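Week 4 handout - hand-drawn scales and what they are worth
24 Sep 2018

Read pages 19 to 31 of the Stekgate workbook before the session. The chapter makes large claims for "quick paper grids". Treat them with care.

The claim, in short: draw a rectangle on plain paper, add ticks along the edges, and you have a measuring surface good enough for locating small objects. Mahrous repeats this in the January revision and gives an accuracy of up to 90 percent. Percent of what? The text doesn't say, and the appendix lists 600 readings with no note on who took them or how. I would not cite that figure in your write-up.

A tick is only useful if you know the distance to the next one. On a printed ruler that has been settled for you. On a freehand border it has to be checked, and most people skip the check and start reading off positions anyway.

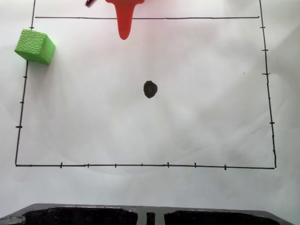

*Fig. 1. Hand-drawn border with tick marks, green block at upper left, small dark blob near the center.*

Look at the bottom line first. The ticks are unevenly spaced and some are longer than others. Does a longer tick mean a major division? Maybe, but there is no key, and I don't see how a reader could tell. The block also sits across the left border, so "inside" or "outside" needs a rule before anyone writes down an answer. Corner, center or nearest edge - pick one and state it.

**For your notes**

- Precision: how finely you can read the scale.
- Accuracy: how close the reading is to the real position. More ticks won't fix this.
- Origin: the point you measure from. Werari uses the lower left corner. Fine, if the corner is square.

**Exercise**

Draw your own border freehand, place two small objects, and record their positions. Then measure the same positions with a steel ruler. Report both sets, including the bad ones. Hand in on sheet 3069.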